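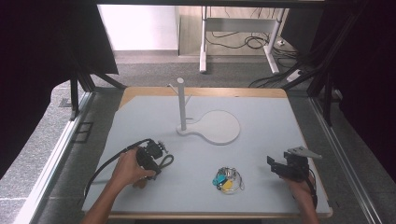 Dwight Leclerc wrote in under the last post to argue that a key stand is a waste of desk space, that a nail in the door frame does the same work, and that he has used one nail since June without losing a key. I have a nail too. It holds one ring well. Add a second ring and you have to take the first one off to reach the one behind it.

So, the stand. It is white, with a pole, two short arms at different heights and a flat base that runs out to a disk on one side. I think it was sold for mugs or jewelry under the Nirida name, but the box is gone. On my kitchen scale it reads 410 grams.

The keys are the larger problem. The ring had picked up a shed key, two bike lock keys and the key to a Zusard cabinet I gave away. Before sorting, the bunch weighed 627 grams with the old brass padlock still on it – far too much for a short arm. The padlock now lives in a drawer.

Tags are plastic, one turquoise and one yellow. Turquoise means house, yellow means everything else. I tried writing on the paper inserts and the ink faded, so color alone does the job.

Notes on hanging:

Use the lower arm for the heavy bunch. With the weight up high the pole leans when you pull a ring off quickly.

Turn the base so the disk sits under the arm you load most. An arm loaded on the opposite side has very little base below it.

Hang by the ring and keep the tags free. A tag caught over the arm takes the whole load on its small loop, and I have cracked two Tendier tags that way.

Dwight also asked about wall racks. The Nguyen rack is 600 mm wide and needs four screws. I rent, and the wall by the door is tile. If he wants to send measurements of his nail I will add them.

Posted 1/6/26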